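This site uses cookies to help pages work properly. Accept | Manage settings

Filed under: For Young Readers / Health and Recovery

What Is Rehabilitation?

Sometimes a person is hurt or becomes ill, and everyday things become hard to do. Walking, talking, holding a spoon or remembering a list may all need practice. The help a person receives to learn these skills again is called rehabilitation. Many people call it "rehab" for short.

Who helps?

At the Skeltov Center, children and adults work with therapists. A physical therapist helps with moving and balance. A speech therapist helps with talking and swallowing. An occupational therapist helps with daily jobs, such as getting dressed or packing a bag.

How long does it take?

Each person is different. A visit to the Center lasts almost 90 minutes, with time to rest. Some people come for a few weeks. Others come for much longer — and that is all right.

Why do hands matter?

Each hand has many small joints and muscles that work together. Therapists may ask a person to squeeze, pinch, lift or turn things to build strength.
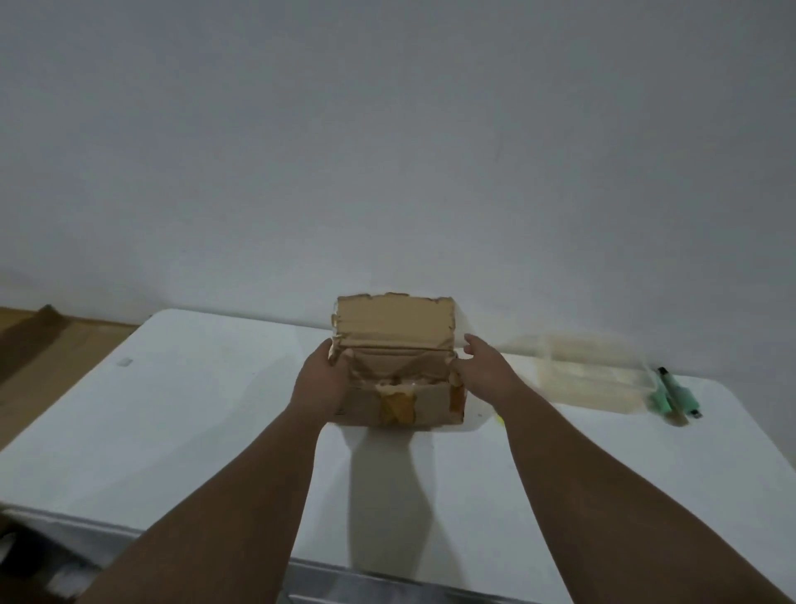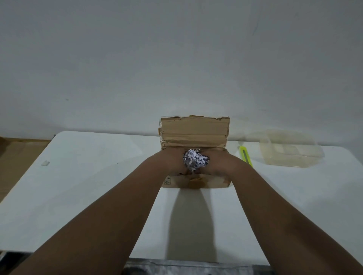 Both hands at work with a cardboard box.

How can you help?

Be patient. Ask before you help, and let the person try first. Families may also borrow books from the Mikik Room, which opens again in March.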